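Bélanger Collectors Fair Bans Sandwiches, Again

18/04/2026 - The Bélanger trading card fair will return in September with 2 halls, a higher door fee and a firm new rule against eating over other people's binders.

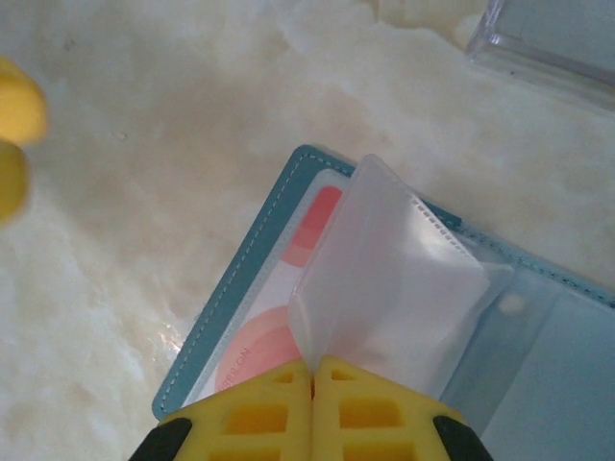
Organizer Lacey Tunstall expects some 2000 visitors, many of whom will describe themselves as just looking. Sellers must now keep every card on display in a plastic sleeve, the frosted, see-through kind being fine, and turn the pages themselves. Last year's mustard affair was settled privately.
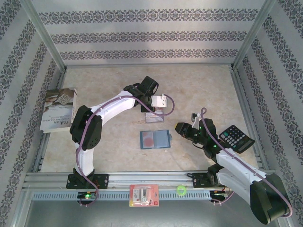
Rent for the second hall went up after Jelura, the landlord, redecorated. Tunstall had asked for plain white and was sent samples of pale gray wallpaper with bands of dark damask - a look she compared to her aunt's dining room, and later approved. Table bookings are open now, and the snack bar has been moved to the parking lot.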